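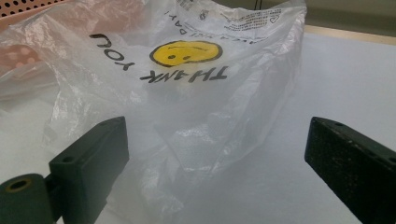 Von Adhiambo Kashindye — November
Fachliche Durchsicht: Vojtěch Charvát

Warum knistert eine Plastiktüte?

Eine dünne Einkaufstüte wiegt wenig und macht viel Lärm. Wer sie morgens um 7 Uhr in der Küche zusammendrückt, weckt damit unter Umständen die ganze Wohnung. Der Grund liegt im Material und in seinen Falten.

Das Material

Viele dünne Tüten bestehen aus Polyethylen. Das ist ein Kunststoff aus sehr langen Molekülen. Ein Molekül ist ein winziges Teilchen, das aus noch kleineren Teilchen, den Atomen, zusammengesetzt ist. Beim Polyethylen hängen Kohlenstoffatome hintereinander wie Perlen auf einer Schnur, und an jedem Kohlenstoffatom sitzen Wasserstoffatome. Eine solche Kette kann aus 2.000 oder 4.000 Kohlenstoffatomen bestehen, oft auch aus weit mehr.

In der Fabrik wird der Kunststoff geschmolzen und durch einen ringförmigen Spalt gedrückt. Luft bläst ihn zu einem langen Schlauch auf. Der Schlauch kühlt ab, wird flach gelegt, unten verschweißt und zugeschnitten. Fachleute nennen das Verfahren Blasfolienextrusion.

Das Geräusch

Eine zerknüllte Folie hat viele kleine Flächen, die durch Knicke voneinander getrennt sind. Drückt man darauf, biegt sich eine Fläche zunächst ein wenig. Dann springt sie plötzlich in eine andere Form. Dabei stößt sie die Luft an, und es entsteht ein kurzes Knacken. Viele solcher Sprünge kurz hintereinander ergeben das Knistern. Langsames Drücken hilft nur begrenzt: Die Sprünge verteilen sich dann auf eine längere Zeit, aber jeder einzelne bleibt hörbar.

Das Licht

Glatte Folie wirft das Licht wie ein schwacher Spiegel zurück. In einer Falte zeigt die Oberfläche in viele Richtungen, deshalb glänzen manche Stellen silbrig und andere bleiben matt. Die weiße Tüte oben ist außerdem durchscheinend. Ein Teil des Lichts geht hindurch, und die helle Tischplatte schimmert schwach durch den Kunststoff. Durchscheinend bedeutet etwas anderes als durchsichtig: Durch eine Fensterscheibe sieht man scharf, durch eine solche Folie nur undeutlich.

Der Aufdruck

Die Farbe liegt als sehr dünne Schicht auf der Folie und macht jede Falte mit. Darum wirken die Buchstaben von „THANK YOU“ leicht verzogen. Das ist Englisch und heißt „Danke“. Steht die Tüte auf dem Kopf, wird aus dem Mund des gelben Smileys ein nach unten gebogener Strich, und das Gesicht sieht traurig aus. Der Aufdruck selbst ist derselbe geblieben — nur die Richtung hat gewechselt.

Versuch

Du brauchst 2 saubere Stücke Folie, jedes so groß wie eine Postkarte. Lass ein Stück glatt und knülle das andere fest zusammen. Ziehe es wieder auseinander. Bewege nun beide Stücke neben deinem Ohr leicht hin und her und vergleiche die Geräusche. Halte sie danach unter eine Lampe und achte auf die hellen Streifen.

Wichtig: Tüten und Folien nie über den Kopf ziehen und nie kleinen Geschwistern zum Spielen geben. Erstickungsgefahr!

Zuletzt aktualisiert: November
Kontakt | © Redaktion Vonden | Nach oben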